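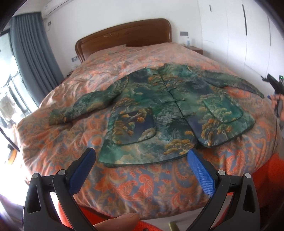 Vareo hand gripper, blue pads, with a frog-closure jacket laid out on the bed.

We use cookies to remember your cart. Accept / Manage settings

I build the Vareo in a small shop in Trarnitz, and I still use one most weeks, so let me just tell you what you get. It's a gripper you hold in your own hand. You squeeze, the jaws close, the camera records, and the robot learns from what you did - no teach pendant, no joystick, no arm to drag around somebody's bedroom!

Clothes are what I'd try first (okay, after a few blocks). Slippery fabric shows you quickly whether your demos are any good. Go in at the cuff, close slowly, and keep the cuff in view while you lift. I used to rush that part and my policies rushed it too. 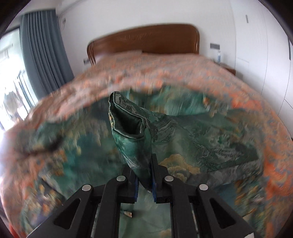

Cuff end of a sleeve held between the jaws.

The pads are ridged and they pull off for cleaning. A spare pair comes in the box, along with the mount and the charging cable. Weight is 870 grams with the camera on, and you'll feel it in your wrist by the end of a long session, so take breaks. One charge gets me through 100 short demos - folding runs longer, so expect fewer.

If you want both hands working, order 2 and sync them in the Erkisia software before you start recording. The updated mount ships in June and fits the older grippers too.

Comments

Solveig Lunde: Do the pads mark thin fabric? I mostly do blouses and scarves.

Tyra Grønli: Mine haven't, but I turned the grip force down one step for silk. Wish the cable were longer.

Ekström: Past 1,000 demos on the first set of pads. Left one is getting smooth at the tip, ordering more.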